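Gough desk set - README

Hi, and thanks for downloading this. I put the Gough set together at Duviva with a lot of help from Huia Mudgway, and these are the notes I wish I'd had when I started training on it.

What you get: 1798 episodes of small tidying jobs on office desks, all recorded with hand-held grippers. I threw out anything where the tracking dropped, which leaves 1061 in the "clean" split. The other episodes are in "rough" - don't delete them, they're great for testing a filter! Episodes run up to 185 seconds.

Each folder has the video, the gripper opening over time, the pose track and a one-line task note typed by whoever did the job (spelling is theirs, sorry). Session 11 has its clock offset in a separate file, so run the sync script before you load it or your poses will lag.

Things to know before you train:
Several people work in the same room at once, so you'll see others in the background. I kept them in.
Left and right hands are not balanced. I'd love more left-handed episodes.
The task notes are English only.

Version 2 went up February 14, 2025. Bugs and questions go to the Gokanel tracker, and I read all of them.
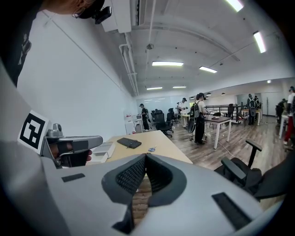 Naima Kabbaj: I trained on clean only, then added rough at a low weight, and grasping got noticeably better on my side. Could you put the session number in the episode file itself? I keep losing it when I shuffle.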